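본체 옆판 열고 하드 추가하는 거 혼자 해도 될까요?

밤톨이네
사진 백업하던 노트북이 꽉 차서 안 쓰던 데스크톱에 하드를 하나 더 달아볼까 해요. 남은 용량이 13GB밖에 없네요ㅠㅠ 동네 수리점 Clemus에 물어보니 예약이 밀렸다고 9월에나 오라는데, 컴퓨터는 한 번도 열어본 적이 없어서 좀 무서워요. 그냥 외장하드를 살까요?

늦은커피
외장이 편하긴 해요. 저는 Manninen 케이스에 넣어서 쓰는데 사진 보관용으로는 충분했어요.

오공드라이버
한 번만 해보면 별거 아니에요! 전원 코드부터 빼고, 본체는 꼭 눕혀놓고 하세요. 저는 세워놓고 하다가 나사를 안에 빠뜨려서 한참 털었어요(진짜 식은땀…). SATA 케이블은 하드에 안 들어 있는 경우가 많으니 따로 챙기시고, 메인보드에 빈 포트가 있는지도 먼저 보세요. 다 꽂고 윈도우를 켜면 새 하드가 바로 안 뜰 수 있는데, 고장이 아니라 디스크 관리에서 초기화를 해줘야 보여요. 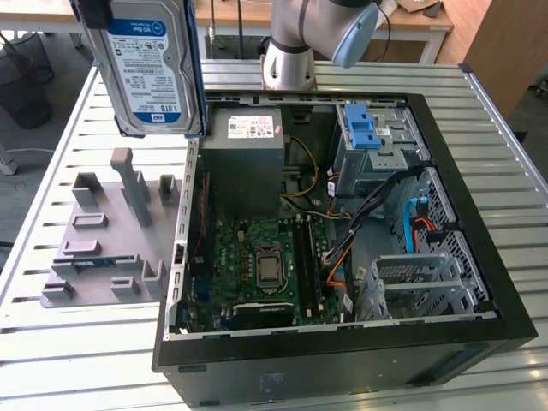
옆판 연 본체와 WD 블루 1TB 하드

사진은 최대 284GB까지만 채우고 나머지는 영상용으로 나눠 쓰는 중이에요. 옮긴 다음에도 원본은 바로 지우지 마시고 몇 장 열어보고 지우세요.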